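Muvton - holiday cottage listings, tidied up

Hello! I'm Lacey Whiteley and I look after Muvton, a set of 700 cottage and cabin listings from the Nastville coast, last updated 3/7/26. One row per property, plain CSV, with sleeps, dogs allowed, parking, hot tub and walk to the beach. 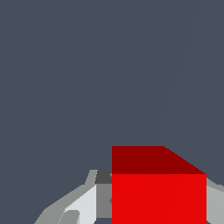

What's in the folder

listings.csv is the main one. reviews.csv has 2,000 guest comments with the names taken out (mostly about the hot tubs, and one very long one about gulls).

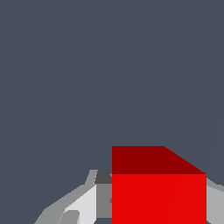 Red cube, render.

Known gaps

Prices are for July only, so please don't use them for winter breaks! 27 rows have no parking info - the owners at Holroyd never wrote back. "Sea view" is whatever the owner typed, and I've left it alone.

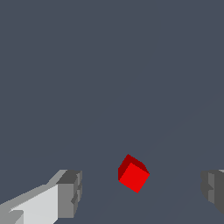 Lacey Whiteley

Loading it

Open it in any spreadsheet, or use the Clirkier import script if you want the dates sorted for you. Version 2 changed the "pets" column to "dogs", so older scripts will grumble. 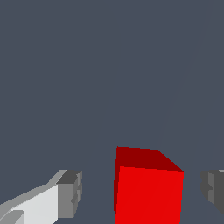
Cube on plain grey.

Fixes go to me or Omprakash Rana, who checks the postcodes.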